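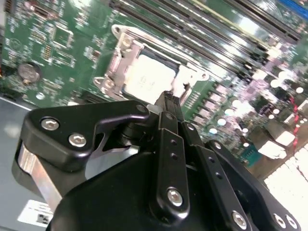 Section 4. Setting up the motherboard station

Okay, so you've got the arm homed and the club laptop is talking to it. I wrote this part for the Matham Robotics Club after our second build night, and I've used the names from our own config files, so if yours are different just swap them in as you go.

1. Unplug the computer from the wall and set the chassis flat on the bench. Press the power button once with the cord out.

2. Tuck any loose wires away from the board. Tape is fine, but please use the kind that peels off clean!

3. Open Skoryk on the laptop and load the job called board_423. If the list comes up empty, close it and open it again (mine does this every single time).

4. Set the speed to 20 percent. You can go faster in May when the competition is close, but for now slow is good.

5. Jog the gripper over to the processor socket and save that spot as SOCKET. Stay well above the metal frame while you move sideways.

Caution: never close the fingers on the socket frame or the processor. Keep one hand near the stop button for this whole step.

6. Raise the arm, move over to the memory slots and save a second spot as SLOTS. Come down in tiny steps, and watch the fingertips, not the screen.
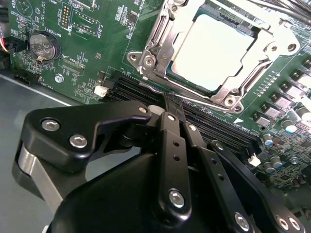 Can I use a board that still works?

Please use a dead one while you're learning. A small slip can bend pins or scrape a trace, and the Flinda kit only asks for a board with its slots and socket in place.

7. Save the job under your team name and run it once with the gripper open. I stand up for the first run, you may want to as well.

Note: if Skoryk stops with error 91, the arm has reached its joint limit. Back off the last move, turn the chassis a little, and teach both spots again from step 5.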